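Le bac à vrac

Le bac à vrac (on dit aussi bac fourre-tout, bac à tout, ou « la caisse » chez moi, tout court) est un récipient ouvert, à parois hautes et droites, dans lequel on met ensemble des petits objets qui n'ont rien à voir les uns avec les autres. Je tiens cette page depuis un moment dans l'encyclopédie domestique du site Eden et je la remanie un peu tous les hivers, alors pardonnez les coutures apparentes. J'ai repris presque tout le chapitre sur le vidage le 26 décembre, au milieu des papiers cadeaux, et je crois que ça se sent !

Définition et limites

Il faut d'abord distinguer le bac à vrac du casier, du tiroir et de la boîte à couvercle. Le casier a des cloisons. Le tiroir coulisse et se referme, donc on l'oublie. La boîte à couvercle s'empile, et celle du dessous ne s'ouvre plus jamais (j'en ai une qui a fait deux déménagements sans être ouverte). Le bac, lui, reste béant. On y laisse tomber les choses depuis le haut, on les reprend par le haut, et entre les deux elles font ce qu'elles veulent.

Je range dans la même famille la corbeille d'entrée, le seau d'atelier et le bac de tri, même si les puristes me l'ont reproché. Pour le vide-poche j'hésite encore. Il est trop plat à mon goût, les objets y restent visibles un par un, et du coup il lui manque le côté fouillis.

Forme et matière

Le bac rectangulaire domine largement. Il se cale contre un mur, il se glisse sous un établi, et les coins ramassent la petite visserie quand on l'incline. Le bac rond est plus joli, je le reconnais volontiers, mais il perd de la place partout où on le pose.

La couleur la plus courante est le gris, dans toutes ses nuances, et je défends le gris depuis toujours. Sur un fond gris, un anneau rouge vif ou un tube à bouchon de couleur se repère tout de suite. Essayez avec un fond bariolé et vous passerez votre soirée à chercher. Seules les petites pièces transparentes échappent à la règle, elles disparaissent sur n'importe quel fond, et je n'ai jamais trouvé mieux que de passer la main à plat.

Les parois peuvent être droites ou légèrement évasées. Évasées, elles permettent d'emboîter les bacs vides. Droites, elles gardent mieux les choses longues et minces, qui s'y appuient et se tiennent plus ou moins debout le long du bord.
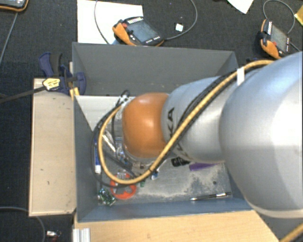 La hauteur, c'est mon grand sujet. Trop bas, le bac déborde et on se retrouve avec un tas. Trop haut, on n'atteint plus le fond sans y mettre l'épaule. Mon préféré, un Skestby que j'ai acheté d'occasion, fait 50 centimètres dans sa grande longueur et je peux en toucher tous les coins sans me pencher. Le Jestness du garage est bien plus profond et je le regrette à chaque fois que j'y perds un embout.

Le fond

On parle trop peu du fond. C'est pourtant là que tout se passe : il se raye, il se ternit, il prend la poussière dans les creux, et au bout de quelques années il raconte assez bien ce qu'on y a jeté. Un fond lisse se vide d'un geste mais laisse tout glisser vers le même coin. Un fond strié retient les objets et aussi les miettes, la sciure et les poils du chat. J'ai longtemps tapissé les miens de papier journal. Mauvaise idée, les petites pièces passaient dessous et je jetais le tout ensemble.

Un tapis mince découpé à la taille exacte marche bien mieux, à condition de le sortir pour le secouer. Je le fais deux fois par an, trois dans mes bonnes années.

Ce qu'on y trouve

La composition d'un bac à vrac varie selon la pièce où il vit, mais certaines populations reviennent partout. Il y a les longs et minces (tubes, bâtonnets, crayons, pailles, baguettes dépareillées), qui se croisent et forment une sorte de grille au-dessus du reste. Il y a les anneaux, bagues, élastiques et rondelles, qui s'enfilent sur les précédents avec une constance admirable. Et puis la poussière d'objets : bouchons, clips, morceaux de plastique clair dont on ne sait plus à quoi ils appartenaient mais qu'on garde, au cas où.

Une année, j'ai fait l'inventaire complet du bac de la cuisine. J'y ai trouvé 92 objets, parmi lesquels 3 clés dont aucune n'ouvrait quoi que ce soit dans la maison. Je les ai remises dedans, bien sûr.

La loi de Quiambao

C'est le nom qu'on donne, sur Eden, à une observation tirée du vieux guide de rangement Quiambao : dans un bac en vrac, l'objet cherché se trouve sous l'objet le plus emmêlé. Le guide la donnait comme une plaisanterie, mais mon expérience la confirme de façon assez agaçante. Les gros objets remontent quand on remue et les petits descendent. Si vous cherchez une vis, inutile de brasser le dessus, vous ne ferez que l'enfoncer. Il vaut mieux dégager les longs d'abord, un par un, en les tirant dans leur axe, puis soulever les anneaux, et alors seulement regarder le fond.

Prendre une pièce sans bousculer les autres demande d'ailleurs un vrai coup de main. On descend à la verticale, on pince par le bord et on remonte lentement. Pour un objet couché contre la paroi, je le fais d'abord basculer vers le centre avec un doigt, sinon on racle le mur et on n'attrape rien.

Le vidage

Deux écoles s'affrontent. La première renverse tout d'un coup sur une nappe et trie ensuite. C'est rapide, c'est bruyant, et ça fait une joie folle aux enfants. La seconde retire les objets à l'unité et les pose par familles autour du bac. J'ai été de la première pendant des années et je suis passée à la seconde après avoir retrouvé un bouchon sous le frigo en plein mois de décembre, soit bien après le tri de printemps.

Pour le tri lui-même, je me limite à des familles très larges : ce qui sert, ce qui se répare, ce qui part. Au-delà je me perds, je commence à créer une famille pour les ressorts, une autre pour les ressorts un peu tordus, et le soir tombe.

Entretien

Un bac vide se nettoie à l'éponge humide avec une goutte de savon. Les taches beiges incrustées partent rarement en entier et je ne m'acharne plus dessus. Pour les angles, une vieille brosse à dents. Laissez bien sécher avant de remettre quoi que ce soit de métallique, j'ai eu des rondelles rouillées collées au fond et il a fallu les décoller à la spatule.

Voir aussi : corbeille d'entrée, seau d'atelier, bac de tri, vide-poche (page en discussion).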